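Keep the Kitchens Open: Why Mondenham Should Not Close Its Home Economics Rooms

By Celeste Sosa

The Mondenham school district will decide in September whether to convert the teaching kitchens at its two remaining high schools into general classrooms. The proposal has been presented as a matter of floor space. It deserves to be debated as a matter of education, and on those terms it should be rejected.

The case for conversion is not frivolous. Enrollment at Morin High School has grown, and the district's own facilities report lists 211 students who now take at least one class in a temporary building. A teaching kitchen holds fewer students than a standard room of the same size. It needs ventilation, inspections and a grocery budget. Superintendent Mervin Cloutier has argued that a district under pressure must put its space to the use that serves the largest number, and few residents would dispute the principle.

The difficulty lies in how that number is reached. The report counts seats per period. It does not count the adult evening classes held in the same rooms, or the summer program for middle school students, or the food safety course that many young people in this county take before their first job. When Safta Cozma, who taught at Brovness for most of her career, asked the board in writing whether these uses had been considered, she was told that they fell outside the scope of the study. A study with so narrow a scope should not decide the future of a program that reaches well beyond the school day.

Cooking is also one of the few subjects in which a student must plan, measure, read, budget and clean up within a single hour. A recipe doubled incorrectly teaches fractions with some force. Teachers of mathematics and chemistry at both schools have sent their classes to the kitchens for years under an informal arrangement that costs the district almost nothing. Those lessons appear in no enrollment table.

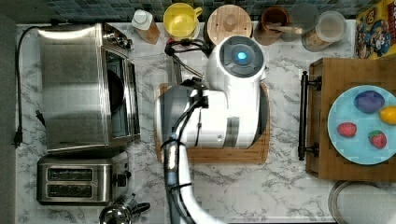

A cutting board on a marble-patterned countertop.

Supporters of the proposal reply that such skills belong to the home. In many households they are taught there, and taught well. In many others, parents work late or change shifts every week, and the evening meal comes from a package. The district does not assume that every child will learn to swim or drive without instruction. It is hard to see why feeding oneself should be treated differently.

Cost has been raised as the final objection. The supply budget for each kitchen last year came to $2,424, less than the district spends on replacement locks. The conversion itself would require the removal of gas lines and plumbing, and no firm estimate for that work has been made public. Board member Aaliyah Sutherland was right to ask for one before any vote is taken. It would be equally prudent to ask what restoring the rooms would cost, should a later board regret the decision. The neighboring district of Nokham closed its kitchens 5 years ago and has since been renting space from a church hall in order to offer a single elective.

There are reasonable alternatives. The board could move the district's records storage out of the ground floor at Morin, as Endang Mandagi of the parents' association has proposed. It could schedule the kitchens more heavily during the morning periods, when they are used least. It could also delay the decision for one school year and commission a fuller account of who uses these rooms and for what purpose.

Any of these steps would be preferable to a vote based on the present report. Residents who share this view are encouraged to submit written comments to the board office before the September meeting.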